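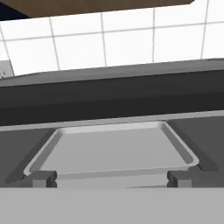

What do I need to budget for besides the arm itself?
Plan on the mount, the gripper fingers, a scene license if you want to rehearse in simulation first, and a few days of somebody's time. The arm is usually the easy line on the quote. Fingers wear, mounts get forgotten, and time is what people run out of.

Dusero Kitchen Task Kit
Tray and oven-door bundle, for single-arm cells

In stock. Ships from our Mivport warehouse. Order before 2 pm, goes out same day.

What it's for
Teams putting an arm to work on kitchen jobs. Tray in, tray out, door open, door closed. Rehearse the reach in the simulated kitchen, sort out your clearances, then buy hardware. Cheaper in that order. The kitchen scene has an oven with a pull-out tray, tiled wall, overhead cabinet. Plain surfaces, no clutter, loads quick on an ordinary workstation.

Pricing
Scene license, one seat, one year: $179
Finger set, wide tray grip, pair: $521
Full kit (scene license, finger set, Okoth bench mount, cable pack): $2,805
Full kit plus on-site setup: $4,000

Arm not included in any of these. We don't sell arms. We get asked a lot.

Which one to get
Still deciding on an arm? Just the license. Try your reach and your door swing before anyone signs anything.
Already own an arm, weak on grip? Finger set. Check the flange pattern first, see below.
Starting from nothing with a fixed budget and a deadline: full kit. Setup is worth it if nobody on your team has mounted one before. If they have, skip it and keep the money for spare fingers.

Full kit contents
Scene license, one seat
Wide tray fingers, one pair
Okoth bench mount, with bolts
Cable pack, 3 m
Printed setup sheet (also on the downloads page, the online one is newer)

Fit
Fingers bolt to the standard Okoth plate. Other plates need the Hotley adapter, sold seperately, ask for a quote. Mount wants a bench at least 30 mm thick. Thin tops flex and you will be chasing position errors all week. Leave room behind the arm for the elbow. Most returns we see are that.

Oven doors: measure yours fully open, to the front edge. Put that number in the scene before you pick a mounting spot. A drop-down door eats more floor than people expect.

Stuff to put in your budget
Second pair of fingers. Get them with the first order, one shipping charge.
License renewal, same price as year one for now.
Real trays. Buy a stack of the same kind and stick to it, mixed rims cause trouble.
Power outlet near the bench. Electricians book out weeks ahead.
Training time. Two people minimum so vacations don't stop the project.

Lead times
License key: by email, usually within the hour
Fingers: from stock
Full kit: five working days
Setup visit: currently booking into July

Returns
30 days on unused hardware in the box. License keys are final once activated. Fingers that have been bolted on can't come back unless their faulty.

Quotes and POs
Purchase orders OK for kits, card only for single licenses. Schools and labs send the tax form with the PO, not after. Quotes good for 60 days. Need it split over two budget years, say so when you ask, we can invoice license and hardware apart.

Related: Hotley adapter plate, Okoth bench mount (tall), spare bolts and pads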